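Search this site Go

Sealant (dentistry)

A dental sealant is a thin coating painted onto the chewing surfaces of the back teeth to keep food and bacteria out of the grooves. Sealants are used mostly on the permanent molars of children, though adults without fillings in those teeth may get them too.

Procedure

The tooth is cleaned, dried and kept dry with cotton. A mild acid gel is put on the enamel for up to 30 seconds to roughen it, then rinsed off. The liquid resin is brushed into the grooves and hardened with a curing light. No drilling is needed, and most patients do not need numbing. A small tooth that is only partly through the gum is hard to keep dry, and the dentist may choose to wait.

Materials

Most sealants are resin-based. Glass ionomer sealants cope better with moisture and release fluoride, but they wear away sooner. Listell, a tinted resin sold in small syringes, goes on pink and turns white as it sets.

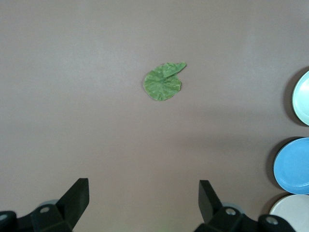 Eskil Nygård has argued that the choice of material matters less than the follow-up, and that a chipped sealant left alone for years can trap decay at its edge. Aslak Skjelbred takes a softer view and recommends a check at each regular cleaning, with repairs as needed.

School programs

Some districts offer sealants at school. The Keletside program treated 300 children in its first year, working from a single portable chair, and later added the schools in Stollard. Parents sign a form beforehand — the visit itself is short, and children go back to class the same morning.

See also: Fluoride varnish, Molar, Tooth enamel

Comments (3)

marnie_t: My son is 11 and had four done on Tuesday. He said the gel tasted sour but he was fine.

Orrin: Can you get these at 49? My dentist in Beaulieu says yes if there's no filling there already.

dvk: The part on glass ionomer could be longer.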